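Visit report: Stundell seat and trim plant, Civport
27 June 2022

Stundell supplies seats, headliners and door cards for the Gondis compact wagon and has built them at Civport since the wagon's last facelift. The plant opened to trade visitors for one day. Groups were limited to six people and the route took three hours, with safety shoes and eyewear issued at the gate.

The tour begins in goods inward. Cover fabric arrives on rolls and is relaxed flat before cutting, as tension left in the cloth shows up later as puckering along the seams. Each roll is checked for shade against a master swatch under two light sources. A roll that matches under one and fails under the other goes back.

Cutting is done on a vacuum table with a reciprocating knife. The nesting software is Aidoo, which replaced an older package last December. The plant quotes a lower scrap rate since the change but would not release the number. Leather is still nested by eye, with flaws chalked by an inspector before the hide reaches the table.

Sewing is organized in seven cells. Each cell completes a full front seat cover, including the airbag seam, which uses a weaker thread on its own machine. Stitch count and thread tension on that seam are logged against the part number. If a log entry is missing, the cover is scrapped even if the seam looks sound.
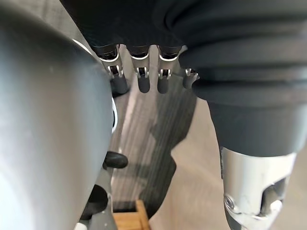
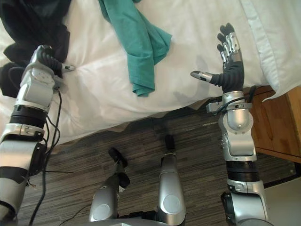
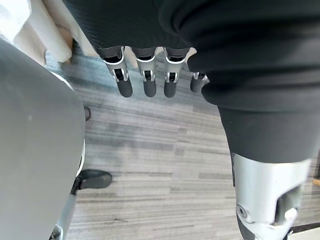
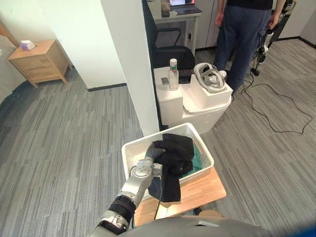

Robot handling of fabric items. The last view is at the table with the white basket.

Foam is poured on site in heated molds and left to cure before the covers go on. The rear bench for the wagon has a firmer outer bolster than the sedan's, and the two are told apart by a notch in the underside. Covers are pulled down over the foam and clipped to wires molded into it. A steam tunnel then takes out most of the creases. The remainder are worked out by hand with a hot air gun.

Final test covers heater resistance, occupant sensor, recliner travel and rail effort. Output on the day before the visit was 844 front seats. Seats leave in build order for the assembly line, so a reject at this point has to be replaced from a small buffer beside the dock.

The durability lab was closed for calibration. Parking is at the north gate only, and the shuttle does not wait.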